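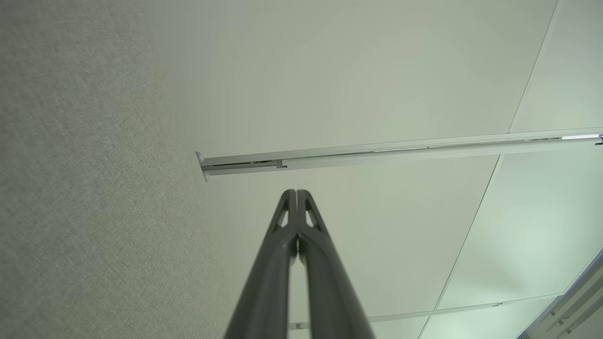 Page 2 of 4

Thread: Two-arm laundry folder, shared workshop build

hekell_dan wrote:
I'll say it again from page 1. You've spent nearly 2,000 on a pair of arms to do a job my nan does during the adverts. What's the success rate?

Roos Van den Broek wrote:
Depends what you call a success. Picking up is fine. Finding a corner is where it falls down. I'm using one red basketball jersey for all the tests so I can compare like with like.
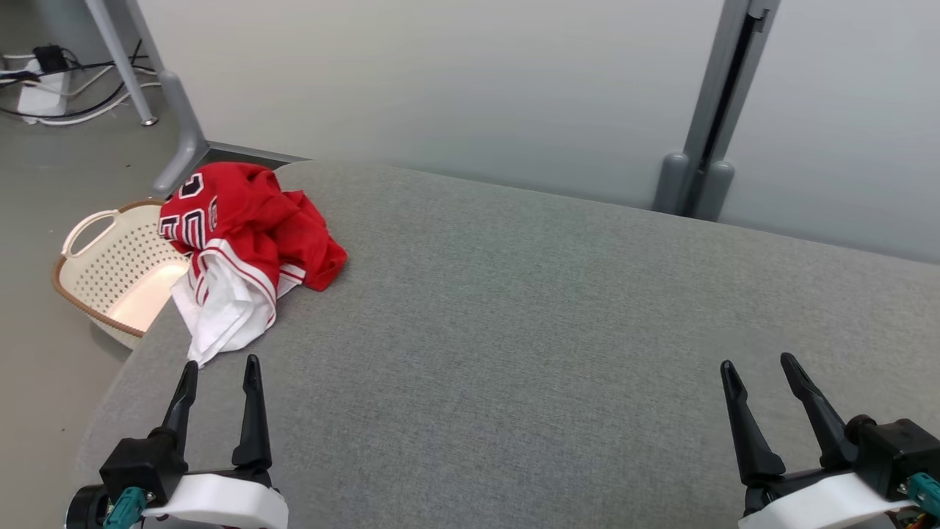
Head view, both grippers open, jersey on the padded top with the basket behind.

brolasent wrote:
One jersey is the problem. It'll learn that jersey and nothing else. Try it on a fitted sheet and come back to us. Also, why pointed fingers? I'd have gone for something wide and flat.

Roos Van den Broek wrote:
I tried wide ones. They pushed the cloth along in front of them. The points get under a fold.

skilum wrote:
Disagree with brolasent. Start with one thing and get it right. My worry is the padded top. Grey weave like that gives under the fingers and you've no idea how hard you're pressing. A hard board would tell you more.

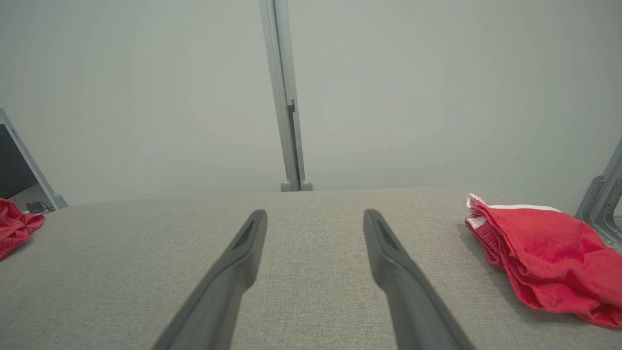

Wrist camera, fingers over the cushion, red cloth to the right.

hekell_dan wrote:
Nice pictures. Still no numbers. Do 100 goes, no helping hand, and post every one of them, duds included.

Roos Van den Broek wrote:
I'll do 40. The workshop shuts at ten and I've got to put the kit away.

hekell_dan wrote:
40 it is. I'm not holding my breath.

Search this forum Go Advanced

We use cookies to keep you logged in. Accept / Settings

Contact us | © Devadiga Makers Forum | Back to top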